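Colour and Tape as Floor Markings in Shared Workrooms
Graltby Technical College, Year 2 project report
Submitted 27th September

2. Background

Our project asked whether people keep shared worktops tidier when the surface is marked out. We compared three rooms on the Slanina site, which all have large tables used by several groups in a day. Two of the rooms had no markings when we started in March. The third already had a few painted lines, but most of them had worn away.

We first looked at what other workshops do. Paint lasts longest but is hard to change. Printed mats are neat but expensive, and they curl at the corners. Tape is cheap and can be moved in minutes — the drawback is that it lifts when people drag heavy items over it. Paper underneath helps, as the whole sheet can be thrown away and replaced.

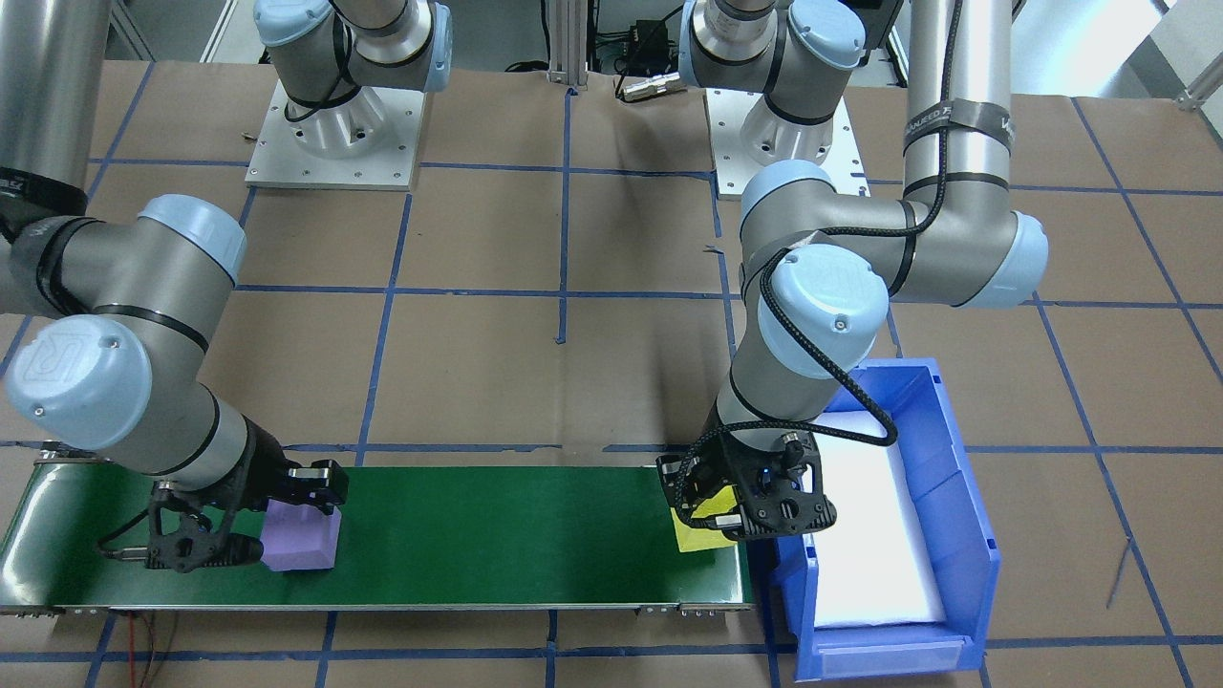
Figure 3. Brown paper covering divided into large squares with blue tape.

3. Method

We marked one table in each room and left a second table plain. Each group was asked to clear up as normal. We did not tell them which table we were interested in. At the end of each session we noted any items left behind and whether they were inside a square or across a line. We recorded 32 sessions in total, 12 of them in the Utetetti room, where the tables are used most.

4. Results

Items were left on the plain tables in 20 sessions and on the marked tables in 11. The difference was smallest in the Zomenis room, where the groups are small and most people bring their own trays. Tape near the table edge came loose first and had to be replaced twice.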